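4.2 What people remember about a kitchen

The recall task gave us the most surprising results of the whole study, and we were delighted by how clear they were! Each of the 200 participants looked at a set of kitchen views and came back after a short break to tell us, in their own words, what the counters had been like. We collected 926 usable statements. Of these, 297 were about the surface itself: its color, its pattern, whether it seemed easy to keep clean. Appliances came up far less often than we had expected from the earlier work by Koo and our own pilot in February.

Even better, the surface statements were rich. People who had grown up with stone counters spoke about veining in almost loving detail, and several compared it to maps or rivers. Myung-ja Koo, who coded the statements with us, suggested splitting "pattern" into two codes (direction and density), and this made agreement between coders much stronger. We used the Drolla coding sheet with five levels for confidence, as in the Byun interviews.

We also saw a lovely effect of contrast. Where a pale counter met a darker material, participants tended to mention both, and they often placed the border correctly. We return to this in Section 5, where the Bunier group is compared with the Drikance group.
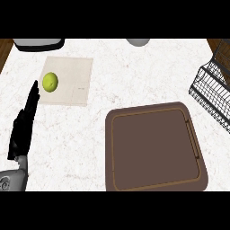

Figure 5. Rendered kitchen view with a veined white marble countertop and brown wood at both upper corners.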